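Wisance laundry trial – progress report to Greteo, Thu 19 March

Short version: we're further along than I expected in September, but I wouldn't cancel anyone's laundry day yet! We've logged 2,527 folding attempts towards the grant, well past the 2,000 we promised you. Towels are going nicely. Clothes are the headache, and dark ones especially (all those shadows and creases look alike to the software).

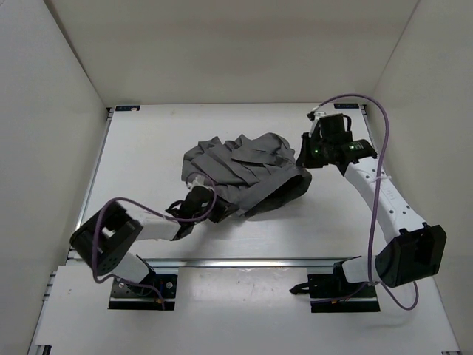
Finding an edge to hold is still the slow bit, so I'd like to put the next 255 attempts into that alone. It means pushing the Drulby shop-floor visit back a little – I hope that's okay with you. Spending is on track, and I'll send the receipts separately.

Wisance Project Office | Contact us | Back to top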